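3.2 Collecting the door and doorway episodes

The policy in Section 4 is trained only on episodes recorded in simulation. We used the Gendano simulator with house layouts from the Sellitex set, and drove the robot by hand through each of them. An episode starts with the robot placed at a random spot on the floor and ends when the operator presses the stop key, whether or not the task was done. Failed episodes were kept and marked as failed.

Operators worked from a desk with a gamepad and one screen. They saw the same camera views that the policy later receives and nothing else. Early on we gave them a map of the house in a second window, but they then steered towards doors that the cameras had not yet shown, and the policy had no way to learn that from its own input. The map was taken out and the affected episodes were thrown away.

Each episode holds the camera images, the joint positions, the base speed, the gamepad input and a short written instruction such as "go through the open door" or "close the door by the window". The instructions were written before the episode, by a different person from the one driving. Where the operator did something else that was still sensible, the instruction was rewritten afterwards to match – Darmont, our labelling tool, keeps both versions.

We recorded 3,389 episodes in all. After removing those with map access, those with dropped images and those in which the robot did not move, 3,000 remained. We held back 40 of these for checking the labels and never trained on them. No house layout appears in both the training and the test split.

Doors gave the most trouble. A door that stands partly open can hide its own handle, and the gap beside it may look wide enough from one side and too narrow from the other. Operators dealt with this by stopping, turning the base a little and looking again. We had first planned to trim these pauses to save storage. A small trial on trimmed data gave a policy that drove at the gap without slowing down, so the pauses were left in. Long waits with no gamepad input and no camera movement were still cut down to 4 seconds.

Lighting, wall colour and floor texture were changed between episodes, while the position of walls and fixed furniture stayed as the layout file had them. Doors were set to a random angle at the start. We did not try to make the textures look more real. The floor in particular is soft and smeared in many views, and we come back to what this does to the results in Section 5.3.

Operators were trained for one morning on a layout that is not part of the set. The most common fault in their first episodes was turning the base and moving the arm together, which makes it hard to tell which of the two brought the gripper to its goal. We asked them to do one and then the other where the task allowed it. By the end of the first week most did so without being reminded, although a few went back to the old habit late in the day.

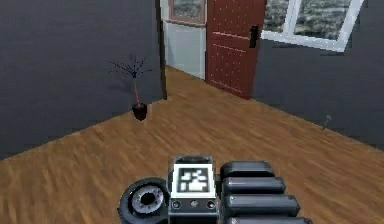
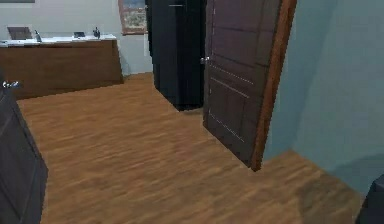

Figure 3. Simulated views from the house layouts, each with an open door and a wood-grain floor. The gripper, with its square marker on top, is in the first view.

Why not collect the same episodes on a real robot?

Cost and time were the main reasons. A real robot has to be driven back to its starting place after every attempt, and someone has to stand near it while it moves. In simulation the reset takes a few seconds and the operator can go straight on to the next episode. The price is that contact with handles and door edges is modelled only in part, so we make no claim here about how well the policy would open a real door. Tests on the Wubshet platform are planned for September.

Author roles: Khrystyna-Mariia Antoniuk wrote the recording software and ran the operator training. Siebe Vanhove checked the labels and prepared the splits.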